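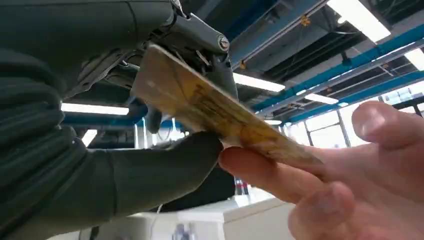

## Card handover test, Jesico finger vs Senent finger

Quick version, do the Jesico first.

1. Sleeve on the arm, pulled up clear of the wrist. Check the pivot bolt.
2. Grip force at 27 percent. Not 50 – bends the card.
3. Arm up, wrist cam streaming. Use an old card, worn ones slip more.
4. Hold one end, thumb on top, index finger underneath. Feed the other end in at a slant. Keep your hand still untill the finger touches.
5. Close. Wait for the contact flag, then let go slowly. Don't push.
6. Log it: held, slipped or dropped. Save the clip.

80 handovers per finger, then swap and re-zero. Skip the re-zero and the Senent numbers are junk (ask Trí Mạc, he lost a whole run).

Controller throws 3046? Flag timed out. Restart the Nirklow box, repeat that one handover.

Same person feeding for both fingers pls. Hiếu Tôn has teh log sheet.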